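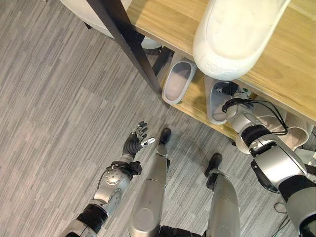
My sister says I have a shoe problem, and I always tell her it's a slipper problem, because shoes are for people who go outside. I moved into the apartment on Bakker Street in December with one suitcase, a kettle and a whole trash bag of slippers (white ones, mostly, I like white), and by spring they had spread under the bed, behind the radiator and into the bathtub, twice.

So I decided to get organized. There was a shelf in the window of Toseo, the secondhand place downstairs, and it had been there so long the price tag had faded to a ghost. The man wanted 136 dollars. I said 77. He looked at my feet – I had come down in my slippers, of course – and said fine, 77, but you carry it yourself.

Three flights! I stopped on every landing and sat on the thing like it was a bench. The old lady in 214 opened her door, looked me over and asked if I was moving out. I said no, just growing up. She laughed so hard she had to hold on to the door frame.

Anyway, I got it inside, and then I spent the entire evening moving slippers around. Big ones on top, small ones below. Then small ones on top. Then by how much I loved them, which was a mistake, because I started feeling sorry for the ones at the bottom and had to make myself a sandwich.
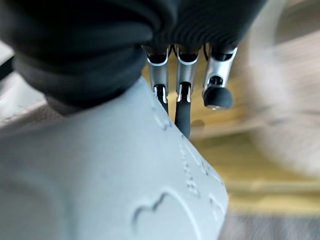
Around midnight I got to the last pair, or what should have been a pair. I had the left one. I looked in the trash bag, in the suitcase, even in the oven. Nothing. I was lying on the carpet with my cheek against the floor, checking under the couch with a flashlight, when somebody knocked.

It was the lady from 214, in a bathrobe, holding my right slipper by the heel. "You dropped this on the stairs," she said. "I tried it on. I hope you don't mind."

I told her I didn't mind at all, and did it fit?

"Perfectly," she said, and looked past me at the shelf for a good long while. Then she asked if I had any more in that size, and I went to put the kettle on.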